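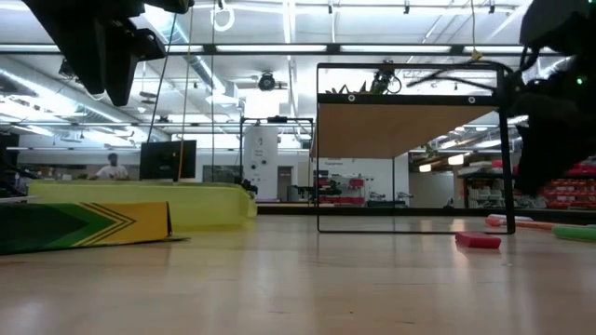 Figure 1. Two black robot arms above a light wooden floor, with a black metal stand between them.

4. Timing of price changes at the retail level

The series used in this section covers posted prices for home heating oil at 43 dealers in the towns of Bendo and Surelell. Each dealer's cash price per gallon was recorded once a day at the close of business. Contract and prepaid prices were left out, as they are fixed before the season and do not respond to the wholesale rate in the short run. Dealers who posted no price for more than seven days in a row were dropped from the timing estimates but kept in the level estimates.

The wholesale reference is the rack price at the Surelell terminal. Bendo has no terminal of its own, and its dealers load at Surelell and truck the product north. A fixed freight charge was therefore added to the Bendo cost series. Changing this charge within a reasonable range shifts the estimated margin but leaves the lag structure unchanged.

We define a pass-through event as a change in the rack price of at least four cents per gallon between two posting days. The response is the sum of the changes in the dealer's posted price from the day of the event until the next event. Where two events fall on neighboring days they are merged, and the lag is counted from the first. Increases and decreases are treated separately throughout.

Under this definition the sample contains 22 events, most of them in the first half of the heating season. The largest increase is dated 7th January. It followed a cold spell that raised demand in both towns while barge deliveries to the terminal were delayed. Leaving this event out lowers the estimated response to increases slightly and has no visible effect on the response to decreases. 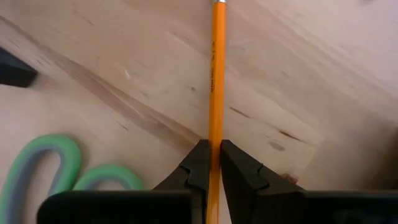 Figure 2. Black gripper fingers closed around a yellow-orange pencil over a light wooden surface.

Dealers responded faster to increases than to decreases in both towns. The gap is wider in Bendo, where fewer dealers post prices online and the cost of comparing offers is higher for the household. In Surelell, dealers close to the terminal tend to move first and the others follow within a few posting days. We find no fixed leader. The first dealer to move differs from event to event, and dealer size is a poor predictor of the order.

Two limits apply. Posted prices overstate what some households pay, as volume discounts are common on large fills and are not shown. In addition, the rack price is an average over suppliers, and a dealer with a supply contract may face a different cost on a given day.

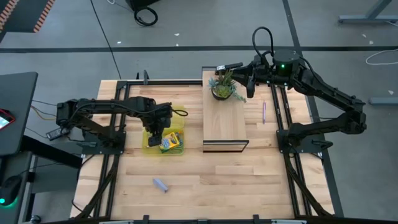
Why were prepaid prices left out of the timing estimates?
They are set before the heating season starts, so they carry no information on how quickly a dealer reacts to a change in the rack price.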